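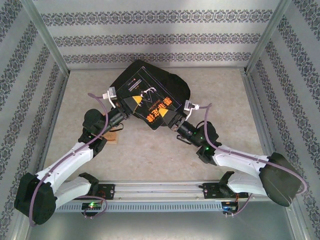
Ticket 134: Right arm lets go early during book handoff (open day cell)
Status: Resolved, keeping an eye on it
Product: Surkow two-arm bench kit
Site: Drandness, demo hall
Opened: April 17, 2026

Original report

Hi all! We had our open day at Drandness today and I was running the two-arm cell for the visitors. The routine is the one we always show: both arms pick up a book, lift it, tilt it toward the people at the front, hold it there a while and put it back down. Kids love it, and so do the retired engineers (who ask much harder questions).

The first group was fine. With the second group the right gripper started opening a moment before the put-down, so the book swung down on the left side only and slapped the floor of the cell. Got a big laugh, but I'd like it to stop! The log says "R grip released, step 86", and the release is supposed to come at step 100. Left arm behaves every time.

Things I tried between groups:
- Power cycled both arms. Same thing.
- Homed both arms and reloaded the routine. Same thing.
- Swapped in a thinner paperback. It got through one full run, then dropped the next one.
- Ran the right arm by itself with nothing in the gripper. No error at all, which made me think it only happens under load.

Reply from Holovko support

Thanks for the detail, that helps a lot. Could you check the grip timeout on the right arm? It's under Arm settings, then Grip, then Hold limit. Please also look over the cable on that side from the wrist down to the board and make sure the plug is seated. Don't change anything on the left arm yet, we'd like to compare the two.

My update, same afternoon

OK, so the plug was in tight and I couldn't find a pinch anywhere along the cable. I wiggled it during a hold (gently, I promise) and the gripper stayed shut.

The hold limit is another story. Left arm has it off. Right arm had it on! I'm pretty sure it came back with the restore we did in February, after the Pellwood visit, when I loaded the saved settings for the right side only and went to lunch feeling very organized. We also slowed the tilt down for the open day so people could get a good look, and that makes the hold longer. The short version of the routine never ran into the limit, so I never saw it.

I turned it off on the right, saved, restarted and ran the whole thing with the heavier book again. It went all the way to step 100 and both grippers opened together. Ran it for the last two groups with no drops. One visitor was a little disappointed, having heard about the slap from a friend in the earlier group.

Still open on my side

The settings screen doesn't warn you when the two arms have different hold limits. Could that go on the wish list? Even a little yellow flag would have saved me a sweaty half hour in front of over 30 people.

Also, version 2 of the demo routine still has the old fast tilt in it. I'll upload the slow one on Monday so the other sites can grab it.

Reply from Holovko support

Added the mismatch warning as a feature request and linked it here. We'll leave the ticket on watch until your next demo.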